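Besuch im Tanklager Julbridge: Wer kauft, und zu welchem Preis?

25. Oktober 2019

Eletti hat zum Besichtigungstag nach Julbridge geladen, und der Zeitpunkt war kein Zufall. Seit Februar sucht der Betreiber einen Käufer für sein Tanklager samt Verladebahnhof, seither ist das Gelände für Außenstehende kaum zugänglich gewesen. Nun durften Anlieger, Lieferanten und die Fachpresse hinein, in zwei Gruppen, mit Helm und Warnweste, Telefone blieben an der Pforte.

Die Tour beginnt am Nordtor. Dort liegen die drei ältesten Tanks, zwei davon in Betrieb, der dritte ist für eine Innenprüfung geleert. Die Leitungen laufen auf kniehohen Stützen zum Pumpenhaus, das im vergangenen Jahr neue Antriebe bekommen hat. Im Inneren ist es laut, Fragen werden deshalb draußen beantwortet. Der Betriebsleiter spricht lange über Dichtungen und kurz über den Verkauf.

Zum Verkauf steht nach seinen Worten das gesamte Lager, also Tanks, Gleise, Verladung und die Pachtverträge am Kai. Eine Beteiligung, wie sie Eletti zunächst angeboten hatte, ist vom Tisch. Zwei Interessenten hatten sich die Unterlagen dafür geben lassen, beide wollten am Ende die Mehrheit. Namen nennt das Unternehmen nicht. In der Branche fällt regelmäßig der von Drernano, einem Händler für Heizöl und Diesel, der bisher keine eigenen Lagerkapazitäten an der Küste besitzt.

Im Verwaltungsgebäude hängen die Kennzahlen des Standorts aus. 156 Beschäftigte arbeiten in Julbridge, den Bahnbetrieb eingeschlossen. Im letzten Geschäftsjahr wurden 1.508 Kesselwagenzüge abgefertigt, mehr als im Jahr davor. Zum Ergebnis gibt es keine Angaben, der Konzern weist das Lager nicht gesondert aus.

Der Weg führt weiter über den Werkhof zum Laborgebäude, in dem die Proben aus jeder Lieferung untersucht werden. Dichte, Flammpunkt, Wassergehalt, das Übliche. Die Ergebnisse gehen an den Kunden, bevor der Zug den Bahnhof verlässt. Im Obergeschoss gab es Kaffee und einen Vortrag über die Lagerverträge, von denen die meisten noch zwei Jahre laufen. Der größte Kunde ist Shemweta, ein Betreiber von Autobahntankstellen. Er hat sich für den Fall eines Eigentümerwechsels ein Kündigungsrecht gesichert. 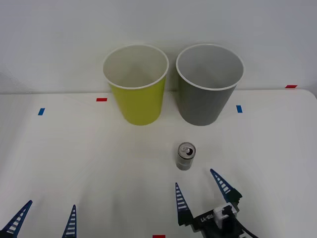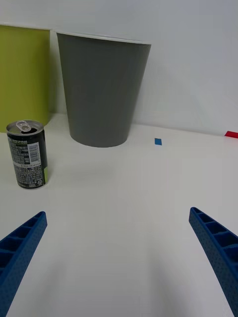
Ein Käufer, der den größten Mieter mit einem Sonderkündigungsrecht übernimmt, zahlt keinen vollen Preis, schreibt Tankwart_Nord im Leserforum. Er rechne damit, dass Eletti vorher mit Shemweta neu verhandeln müsse - und dass dies die Lagergebühren für alle anderen nach oben treibe.

In Julbridge wurde diese Frage auch gestellt. Die Antwort fiel knapp aus: Man spreche mit allen Kunden, zu einzelnen Verträgen äußere man sich nicht. Ein Anlieger wollte wissen, ob ein neuer Eigentümer die Nachtverladung ausweiten dürfe. Die Genehmigung erlaubt derzeit drei Züge zwischen 22 und 6 Uhr, genutzt werden in der Regel zwei. Für mehr wäre ein neuer Antrag nötig, mit Lärmgutachten.

Der letzte Abschnitt der Besichtigung führt an die Gleise. Die Verladebühne ist überdacht, die Füllarme werden von einer Kabine aus bedient. Während des Besuchs stand ein halber Zug an der Bühne, die Befüllung war für die Gruppe unterbrochen worden. Auffällig ist der Zustand der Weichen am Südende. Hier stehen Arbeiten an, die nach Auskunft der Bahnabteilung bereits bestellt sind. Wer sie bezahlt, hängt davon ab, wann der Verkauf abgeschlossen wird.

Zum Zeitplan hält sich Eletti bedeckt. Verbindliche Angebote werden bis Februar erwartet, eine Bank begleitet das Verfahren. Danach prüft die Kartellbehörde, sofern der Käufer aus dem Brennstoffhandel kommt. Bei einem Finanzinvestor ginge es vermutlich schneller, dafür wäre offen, wer den Betrieb führt. Der Betriebsrat fordert eine Standortzusage und hat dazu ein Papier verteilt, das am Ausgang neben den Besucherausweisen lag.

Nach gut zwei Stunden war die Runde beendet. Einen weiteren Besichtigungstag soll es vor dem Abschluss des Verfahrens nicht geben. Schriftliche Fragen nimmt die Verwaltung in Julbridge noch entgegen - beantwortet werden sie gesammelt auf der Internetseite des Lagers.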